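Okay, thread time! I finally cut down on the plastic bags living under my kitchen sink and I have thoughts (so many thoughts).

1/ It started in June, when the cabinet door wouldn't close anymore. I pulled everything out onto the floor and counted. 133 bags. In a two-person apartment!!

2/ First lesson: fold them. The triangle fold, like a paper football. Flatten the bag, fold it lengthwise into a strip, then flip the corner over and over and tuck in the tail. My first 10 looked terrible and then my hands just got it.

3/ A folded bag is the size of a tea bag. I kept 65 and they all fit in one old cookie tin from Etberg. The rest went to the drop-off bin at the Hulach market, clean and dry, receipts out (check for receipts, there's always one).

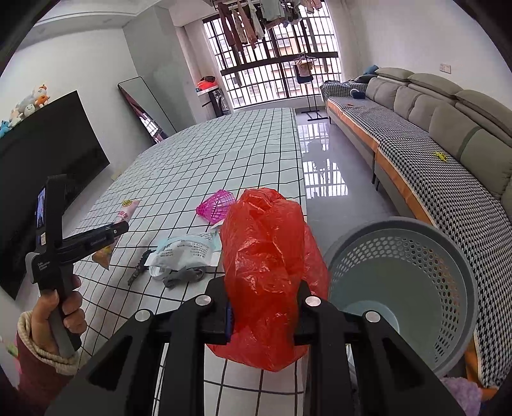
Last edited October 18, 2026

4/ Thin crinkly bags are the hardest to fold, by the way. Press the air out from the bottom up with the side of your hand. The thicker ones with stiff handles I don't bother with, they just get rolled and a rubber band.

5/ Now the fun part, not bringing new ones home! I keep 2 folded cloth bags in my coat and one in my bike basket. The Kutance ones pack into their own pocket and I love them to bits.

6/ For produce I sewed little mesh sacks out of an old curtain. The lady at the Stankevičius bakery even lets me use one for rolls, and they stay crusty all afternoon.

7/ If you have a fold that works for bread bags, please tell me, I'm still losing that fight. Tin pics welcome too!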